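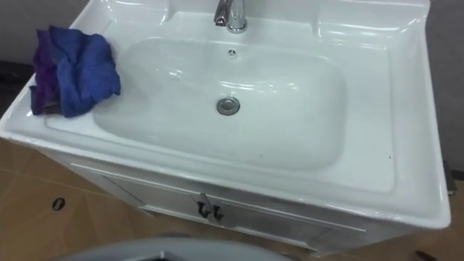

*Figure 1. White washbasin with a chrome faucet.*

# Rest Time Between Bouts at a One-Day Grappling Tournament

Term project report, 26 November 2025

## 1. Background

The Lokville Open is a one-day submission grappling tournament for amateurs. It is run by the Bandara club in a school gym, on two mats. In February several competitors complained that they had been called back to the mat too soon after a bout, while others in the same bracket had waited so long that they had to warm up again. The club agreed to let our group look at how the bouts were scheduled and suggest changes for the next event.

We did not look at judging, weight cutting or injuries. Those would each need a project of their own.

## 2. How the event was run

Entries were taken through Memico, the sign-up software the club already uses. It sorts people by weight and experience and draws a single-elimination bracket. It does not assign bouts to mats. That was done by hand at the scoring table, on paper, and the sheets were kept.

Adult bouts were set at four minutes with no overtime. If there was no submission, the win went on points, and a tie went to a referee's decision. The rules asked for at least 10 minutes of rest between bouts for the same person. The sheets had no column for the time a bout ended, so the table staff had to go by memory.

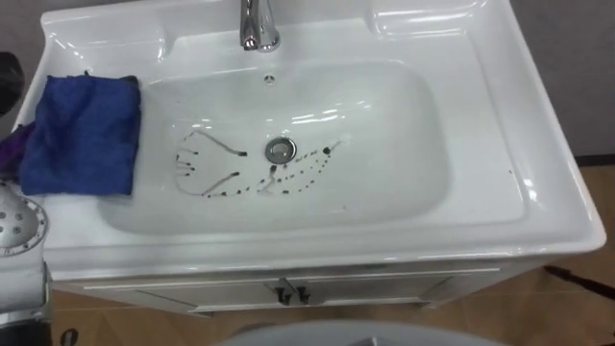 *Figure 2. Basin and overflow hole, seen from above.*

## 3. Method

We had the paper sheets and the club's video of both mats. The video has a running clock, and we used it to write down the start and end of every adult bout. Each bout was timed by two group members working separately. Where their times did not match, we watched the bout again together and agreed on one.

Youth bouts were left out. They were shorter, and the video of mat 2 starts after the youth brackets were already underway.

We then built a simple scheduling sheet, which we call Ulex. It is a spreadsheet with one row per bout. When the table enters an end time, Ulex marks both competitors as resting and will not offer the winner's next bout until the rest period is over. If two bouts are ready, it offers the one whose competitors have waited longest.
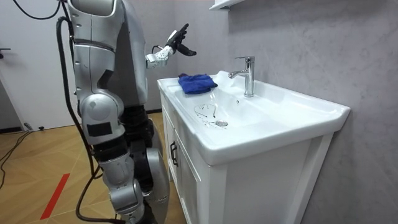

The February brackets were run through Ulex again, using the real bout lengths from the video. We tried it with the rest period set to 10 minutes and then to 20.

## 4. Results

With 10 minutes of rest, the day finished at close to the same time as the real event, and every competitor got the full rest period. The long waits became shorter in the larger brackets. In the small ones there was little change.

With 20 minutes of rest, both mats stood idle during the finals. This could be partly fixed by holding back a few early bouts from other divisions, but the table would have to plan that in the morning, and late withdrawals would upset the plan.

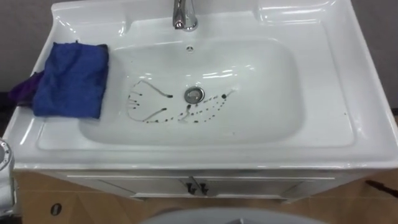 Withdrawals were the hardest part to model. When a competitor dropped out, the opponent moved on without a bout and did not need rest. Our first version of the sheet made that person wait anyway. We corrected this and ran everything again.

## 5. Limits

We used one event only. The replay also assumes that competitors come to the mat when called, and the video shows that some did not. We have no record of why.

## 6. Suggestions for the club

- Add an end-time column to the paper sheets, even if Ulex is not used.
- Keep the 10-minute rest rule and post it by the bracket board.
- Give one person at the table the job of calling the next bout on both mats.
- Test Ulex on the youth brackets before using it for adults.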